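The woman who runs Dindus wouldn't let me print her name ("put the noodles in the paper, leave me out of it"), so I'll just call her the cook. I caught her at the counter on 16th August, an hour before opening, and she talked the whole time with her back to me.

Dindus has 27 seats and one soup. She started it in Ustenbridge after nearly 200 rejected loan letters -- okay, she admits that number has grown over the years -- and moved to Tutisham when the rent doubled. "I cried in the van," she told me. "Then I stopped for gas and felt better."

I asked what makes the broth taste like that. She laughed at me! "Bones, onions, time. Everybody wants a secret. I go to bed at 2 and it's still on the stove."
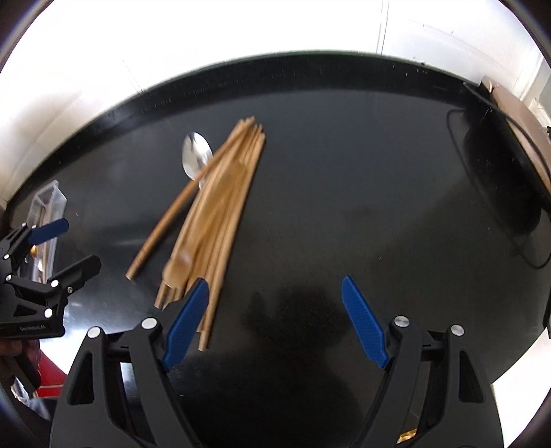
She learned to cook from her grandmother, who fed a boarding house and never owned a measuring cup. The cook does measure, but only salt. "My grandmother could salt with her eyes shut. I tried that in July and we threw out the whole pot."

We got onto customers, and I could have stayed on that all day. One man drives over from Mussa every week, orders the same bowl and complains that it's too hot. "I told him, sir, it's soup." He left her a card at the holidays, and it's taped up by the register.

Would she ever open a second place? She finally turned around for that one. "I have 129 bowls and I wash most of them. You want me to have more?" She did say she's thinking about a cold noodle dish for next summer, with cucumber and a lot of vinegar, and she made me promise to come back and try it. Then somebody knocked on the glass, and she sent me to unlock the door.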